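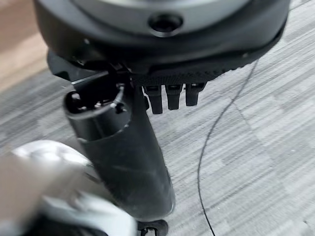

Peça preta arredondada com disco cinza.

Instalação do armário de parede Hilen
Secção 3: Portas, dobradiças e ajuste

Antes de começar: corpo do armário já fixo na parede (secção 2). Se ainda não está, voltar atrás. Precisa de chave Phillips, nível, lápis, fita métrica.

1. Abrir o saco 61. Separar parafusos curtos e compridos, não misturar.
2. Marcar a altura das bases: 300 mm a contar do fundo. Repetir em cima.
3. Aparafusar as bases à lateral. Sem apertar até ao fim.
4. Encaixar a dobradiça na porta. Deve ouvir um clique.
5. Duas pessoas: uma segura a porta, a outra prende as dobradiças às bases. Primeiro a de cima.

CUIDADO: nunca largar a porta presa só por uma dobradiça. Aparafusadora elétrica no mínimo, ou então á mão.

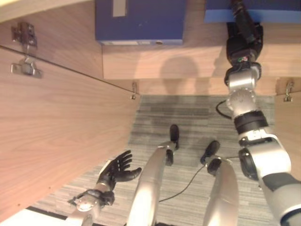

Porta de madeira aberta, com dobradiça metálica.

6. Fechar devagar. Ver a folga a toda a volta.
7. Porta descaída? Parafuso da frente, meia volta de cada vez. Porta saída para fora? Parafuso de trás.
8. Folga certa, apertar tudo. Voltar a conferir com o nivel.

Nota: no modelo de 1000 mm são duas portas. Montar as duas antes de afinar, senão repete-se o trabalho todo.

Nota: prateleira de 500 mm entra depois das portas afinadas. Pinos virados para baixo.

Limpeza: pano húmido, secar logo. Nada de lixívia nem esfregão. Reapertar parafusos passado um mês de uso.

Faltam peças? Indicar o número do saco e o modelo. Puxadores Surby vendem-se à parte, ver secção 5.

Texto: Yanti Wuisan
Categoria: Manuais > Cozinha > Armários
12 partilhas | 3 comentários
Contactos | © Bokus | Voltar ao topo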